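In defence of the slow, silly robot

I pay 25 pounds a month to belong to a shared workshop, and for most of the past year I've spent that money teaching robot arms to put plastic animals in a tub. My family think this is hilarious. My brother-in-law asked (over Sunday lunch, with his mouth full) when it would be able to do the washing-up, and I said never, and he looked at me as if I'd admitted to burning banknotes in the garden.

So I've been stewing on it, and I want to stick up for the plastic animals.

The project is called Wistetti. There are a handful of us on it, most of us with day jobs that have nothing to do with robots, and our grand ambition is that an arm should pick a toy off a white table and put it in a bin without knocking the other toys over. We started it in August, when the workshop was boiling and the big door was propped open with a bag of sand. Nine months on we're still at it!
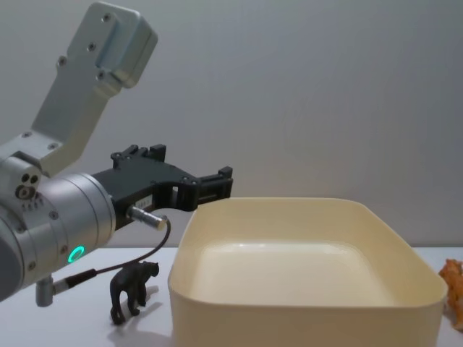 What gets my goat is the idea that home building only counts if it ends in something useful. I hear this all the time. Someone comes through on an open evening, watches for a minute and a half, and asks what it's for. You'd never say that to a chap with a model railway. You'd never say it to the woman on the next bench with her harpsichord, which has been in bits for longer than I've been a member and is lovely in bits. But show people a robot and they want a business plan.

I blame the adverts, partly. Greris (a company that sells tidying-up machines to people with enormous kitchens) sent me a brochure last spring in which everything is marble and the robot is always holding a lemon. The cheapest thing in it was 3,655 pounds. I read it twice, I'll admit. And I couldn't find a single line in it on how the thing decides where to put its fingers, and for me that's the whole fun of it. I want to know why a cow goes in sweetly nine times and then gets shoved over on the tenth. We keep a notebook of our goes, by hand, in biro, and we're up to number 604. Some of the entries just say "no".

You learn a daft amount from a toy animal. It has legs that snag, a tail that's no good for grabbing, a back that's rounder than you thought. It's a far better teacher than a wooden cube. Cubes flatter you. We had a fortnight of cubes and all thought we were geniuses, and then somebody brought in a bag of farm animals from the Skerkora jumble sale and the swearing began.

And it's done in company, which matters to me more than I expected. If I'd built this in my spare room I'd have packed it in by October. At the workshop somebody wanders over with a mug and asks why you don't come in from the side, and you spend the next three evenings coming in from the side.

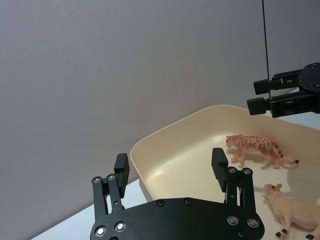

Araújo wrote to me after I'd aired an earlier version of this grumble in the workshop newsletter, and disagreed with nearly all of it. The gist was that hobbyists should be made to say what a machine is for, that "just for the fun of it" is how sheds fill up with half-finished junk, and that a shared workshop has only so many benches. If two arms are going to hog a table every Monday night, the people waiting for that table are owed an answer.

I've chewed that over and I'll give way on the bench. We do hog it. We've offered to swap our Mondays every other week, and the harpsichord can have the good light for a change.

On the rest I'm not budging. Plenty of the half-finished junk in my own shed taught me something, even if it was only never to buy cheap bearings again, and I'm happy with that as an answer. If anyone wants a tidier one they can ask the people with the lemon. We're back at the table next Monday, and I've got a new idea about elephants.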